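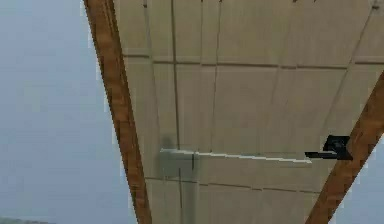
Panel joints seen from below, computer rendering.

Sealing Panel Joints Before Winter

Most calls to the Stirnavley maintenance desk between November and February concern water coming through joints between exterior panels. The panels themselves are rarely at fault. In the 2020–21 season the desk logged 326 leak reports across the three estates, and almost 40 percent were traced to sealant that had pulled away from one side of the joint. The rest were split between blocked gutters, failed flashing and condensation reported as a leak.

Sealant fails in two ways. Adhesive failure is a clean separation at the edge, where the bead has let go of the panel. Cohesive failure is a tear down the middle of the bead, with sealant still stuck on both sides. The distinction matters for the repair. A clean edge usually means dirt, moisture or missing primer at the time of application. A torn middle usually means the joint moves more than the product allows, and replacing it with the same product will give the same tear.

Joint movement is mostly thermal. Dark panels on a south wall at Sondholm open and close noticeably more than light ones on the north side, and the widest gap occurs on the coldest morning. Sealant applied in August sits in a joint near its narrowest. It then spends the winter stretched. For that reason we schedule resealing for spring or fall, when the joint is near the middle of its range.

The depth of the bead is the detail most often missed. For joints up to half an inch wide, depth should be about half the width and not less than a quarter inch. A backer rod sets the depth and keeps the sealant from bonding to the back of the joint. When sealant grips three sides it can't stretch freely, and it tears early. Where the joint is too shallow for rod, use bond breaker tape.

Removal takes longer than application. Cut along both edges, pull the old bead, and scrape the residue without gouging the panel face. Old silicone must come off completely if a polyurethane is going in, as the new material won't bond to silicone film. Wipe with solvent on one cloth and dry with a second before the solvent evaporates. Prime only what will be sealed the same day.

Fraser Tennant's crew resealed 827 feet of joint at the Ferreira building in March using this sequence. The east elevation was checked again after the September storms and no adhesive failure was found. Two short lengths near the loading door had torn in the middle — both at a point where the framing changes direction — and these will be recut to a wider joint.

Horizontal joints need separate mention. Water sits on them, and a flat or hollow bead holds it there. Tool the surface so it sheds outward. On soffits the problem is different: water travels along the underside and drips some distance from where it entered, so the stain marks the low point of the run and seldom the leak. Start at the stain and work uphill with a hose, one joint at a time, lowest first, with someone inside watching. Allow ten minutes per joint.

Tenants and building contacts can help by reporting the wind direction along with the location. A leak that appears only in an east wind narrows the search a good deal.

Resealing at Utora is budgeted for the coming year and covers the 500 feet on the courtyard side. Access equipment will close the bike racks while work is under way. Notices will go up in the lobby a week ahead.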